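Chisholm Returns for a Second Season This June

Hi everyone, Davina Laing here, showrunner of Chisholm, and I finally get to say it out loud: we're coming back! Season two starts on Vunano in June, with new episodes every Tuesday at 9 p.m.

If you stuck with us through the finale, you know we left Sheriff Goltudau standing on the wrong side of a locked door with the whole town's secrets in her coat pocket. I've read your letters. All 379 of them are in a box under my desk, and most of them are furious. So the premiere picks up that same night, and we find out who had the key.

Matilde Teixeira is back as the sheriff, and she gets to do a lot more this year – there's a long interrogation in the second episode that we shot in one take, and I still get goosebumps watching it. Simão Seixas returns as her brother Anton, who has been lying to her since the pilot (sorry, but you all guessed that one).
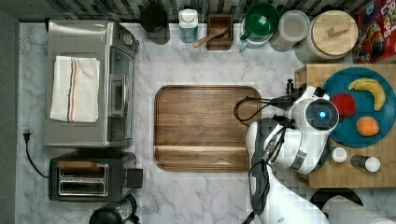 We also have a new face in town. Jozef Van Leeuwen joins the cast as Father Brandt, a priest who arrives to bless the old mill and then can't seem to leave. I wrote the part with a much younger man in mind, and then Jozef read one page of it for us and I went home and rewrote everything.

Ilídio Matos directs the first two episodes and the finale. He's the one who talked me into the flood episode, which used 109 extras and a very cold river. I complained the whole week and now it's my favorite hour we've made.

The season runs ten episodes, once again produced by Clovau. All of season one is on Vunano now, so there's time to catch up, or to go back and look for the mill in the background of the early episodes. It's there more often than you'd think!

Press screeners for the first two episodes will go out before the premiere. Interview requests for me, Ilídio or the cast can go to the Clovau press office – please tell us which outlet you're with and who you'd like to talk to.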